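Measuring and Storing Liquids at a Home Workbench

Notes by Alun Jenkins, with corrections from Sioned Gwynne

Most spills at a bench come from pouring out of one container straight into a narrow one. Set out everything first: the source bottle, a measuring beaker with a spout, the cylinder if a small volume has to be exact, and a basket for the parts you are done with. Caps go on before a bottle is moved, even a short distance.
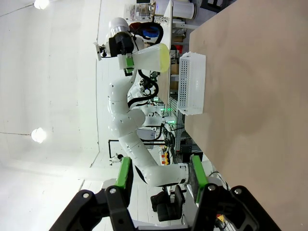

Baskets for bench plastics should drain and should wipe clean. Solid bins hold water in the corners and leave a ring of scale on whatever stands in them. A white perforated basket with small square holes is a good pattern, and it can stay on the table next to the bottles through the whole job. The Stuvenby basket I used before this had slots wide enough to lose a dropper through.

Measure in the beaker first, to slightly under the amount wanted, then finish in the cylinder. Keep the cylinder vertical and read it at eye level, at the bottom of the curve in the liquid. For 235 ml, pour 200 and bring it up in small additions of 8 ml or less. 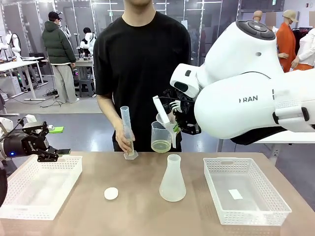 Should the cylinder be held or left standing during a pour?
Stand it on a level surface and steady it low down with one hand. Lift it to read only if the table is too low to bend to, and let the liquid settle before reading.

Rinse each piece as soon as it is empty. Dried concentrate needs a soak of 35 minutes in warm water with a little dish soap. Brushes with bare wire tips scratch plastic, and scratches hold color. Gromisside sells a foam-tipped brush that fits most cylinders.
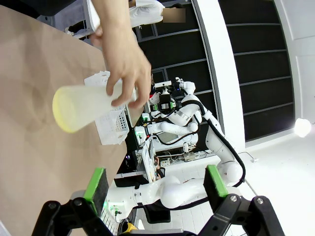 Cups and beakers drain on their sides or upside down, never nested while damp. Shake them once over the sink before they go in the basket. Turn them after an hour. Sioned Gwynne dries hers on a rack and reports the same result with less turning.

Labels: use pencil on matte tape, on the body of the bottle. Cap labels get swapped.
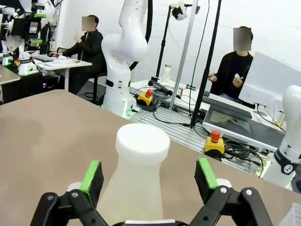

Cap size decides how easily a bottle is refilled. Narrow necks need a funnel, and a funnel is one more thing to rinse. For stock solutions I prefer a rounded translucent bottle with a wide, flat cap, where the level shows through the wall. Leave 4 cm of air at the top. Powell caps do not fit Bistevgate bottles, although the threads start well enough to suggest they will.

Last revised 24 May 2020.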